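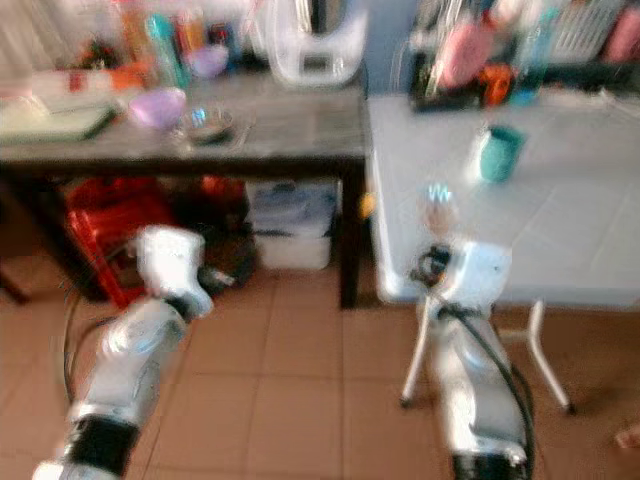

Both arms in the kitchen, with the white table and the teal cup on the right.

Stavard method: frequently asked questions

What is the method about?
We train one policy for two arms from the head camera only. The new part is that the policy first chooses which arm will act, and only after this it plans the motion. We call this step the arm vote.

How much data did you use?
The training set has 1,000 episodes recorded by people who guided the arms. For testing we kept 233 episodes apart, and the policy never saw them.

Why a kitchen and not a laboratory table?
Our first version, from June, was trained on a clean table with few objects. It learned well there and then did poorly in homes. A kitchen has bowls close to each other, things stored under the table, and table legs which hide them.

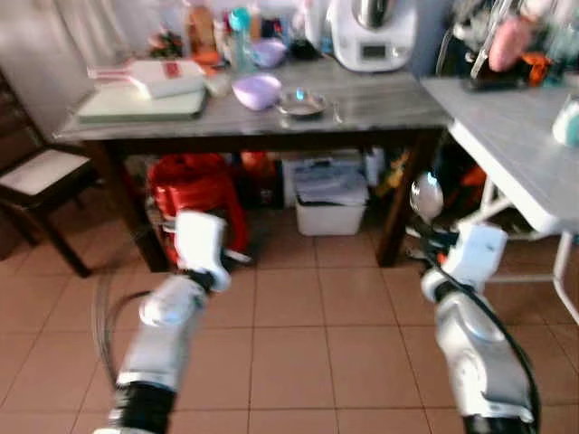
Low places remain the harder part for us. When the goal is under a tabletop, the vote changes more often between left and right, and the arm loses time. Dirceu Queiroz is working on a version that keeps the vote fixed for 2 seconds.

On how many test episodes was the vote wrong?
It was wrong on 118 of the 233 before we added the kitchen data. The number after it will be in the Celtisholm report, together with the full table.

Does it need depth images?
No. We tried depth and the result did not change enough to keep it.

Can I use the code with other arms?
Yes, if you can give joint positions for both arms at the same rate. Please read the calibration notes first. Most of the questions we receive are answered in them.

Whom can I ask?
Write to Estrella Robles for data and to Dirceu Queiroz for code.

Last updated October 14, 2025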